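Angate Geschirrkorb im Test: Viel Geld für Draht

Ersatzkörbe für die Spülmaschine kauft man normalerweise, wenn der alte rostet. Der Hersteller Barbu möchte das ändern und verkauft den Angate als Verbesserung auch für Geräte, deren Korb noch völlig in Ordnung ist. Knapp 64 Euro kostet das Stück, Werkzeug liegt nicht bei. Auf der Packung steht, man räume damit "spürbar schneller" ein. Schneller als womit, steht dort nicht.

Wir haben den Korb seit Mai in der Testküche und waren von Anfang an misstrauisch. Ein Geschirrkorb besteht aus parallelen Zinken, in die man Teller stellt. Viel Raum für Erfindungen bleibt da nicht. 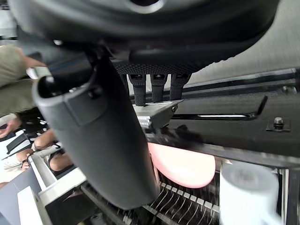 Zinken und hellgraue Clips

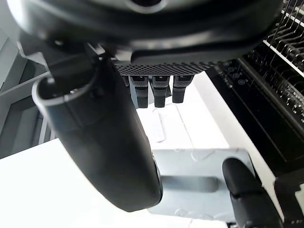
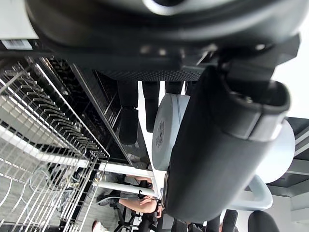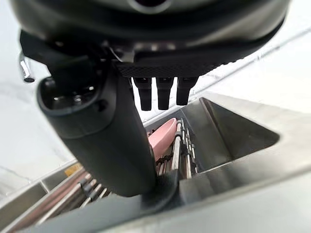
Jovix Küche und Haushalt
Text: Redaktion
17. Juni 2019

Zuerst das Gute. Die Zinken sind dünn und stehen in ordentlichen Reihen, flache Teller rutschen ohne Gefummel hinein. Zwölf davon passen laut Anleitung in den Korb, und das stimmt, solange es wirklich flache Teller sind. Mit Suppentellern war bei uns deutlich früher Schluss.

Weniger überzeugt haben uns die kleinen eckigen Clips, in denen die Zinken sitzen. Barbu bewirbt sie als austauschbar. Zwei waren nach dem ersten Umstecken so locker, dass sie beim Herausziehen des Korbs klapperten. Ersatz gibt es nur im Satz, und der war während des gesamten Tests nicht lieferbar.

Ovales Geschirr ist ein eigenes Thema. Quer gestellt kippt es gern gegen die Nachbarreihe, längs gestellt nimmt es zwei Plätze weg. Das kann der mitgelieferte Korb der meisten Maschinen genauso schlecht, nur hat der eben nichts extra gekostet. Auch Schwämme, die manche Leute ja mitspülen, finden zwischen den Zinken keinen vernünftigen Halt.

Zum Vergleich lief der günstigere Flitport mit. Er wirkt einfacher, hat keine Clips und lässt sich an nichts verstellen. Vermisst haben wir das im Alltag kein einziges Mal. Die Teller kamen aus beiden Körben gleich sauber heraus, was vermutlich eher an der Maschine liegt als am Draht.

Wer einen defekten Korb ersetzen muss und ein passendes Gerät hat, kann den Angate nehmen. Vorher unbedingt die Breite der Laufschienen nachmessen, die Angaben auf der Packung sind reichlich großzügig gerundet. Für alle anderen sehen wir keinen Grund zum Kauf.

Verarbeitung: befriedigend
Handhabung: gut bei flachen Tellern, sonst ausreichend
Preis: zu hoch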